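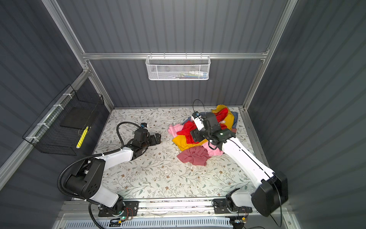

Can you put up a wire basket without drilling into the wall?

Any rail or post will do. A basket with hooks goes straight over a rail, and one without hooks can be held with cable ties through the mesh.

Most of what I brought back from the Plulgate storage and laundry fair was along those lines. I went with Dinesh Pandey on 2002-09-10, the second day. Entry was $15, parking was extra, and there were 80 stands in the main hall, plus a row of food counters by the loading doors.

We spent the morning on shelving. Testell had the biggest stand, mostly tall pantry units in colours I wouldn't want at home, and a catalogue too heavy to carry. Alten had drawer dividers and a long talk on folding shirts, which we left partway through to get a coffee.

The bay with the grey ribbed walls was more use to me. The white basket on the back rail is shallow and hangs by a row of small hooks, with a few small things kept in it. On the left wall the black basket is fixed to the metal with four white cable ties along the top edge. It holds a flat black pad or board and something narrow and bright yellow. The floor has a white mat with a pattern of thin vines and little brown flowers, and the clothes are on that. I would have picked a plain mat for sorting laundry – socks get lost on a pattern – but Dinesh liked it.

I've since done the same at home over the washing machine, with a shallow basket for pegs and stain remover. I used three ties to start with and it sagged at one end, so I added another.

Lunch was a meat pie and a long wait. Afterwards we heard Madhu Kanaujia speak on small laundries. She keeps her baskets shallow so things don't get buried, and she had slides of her own place before and after. Someone asked about damp and she suggested open mesh over solid tubs.

We left at 3. The next fair is in April, same hall, and tickets go on sale after New Year.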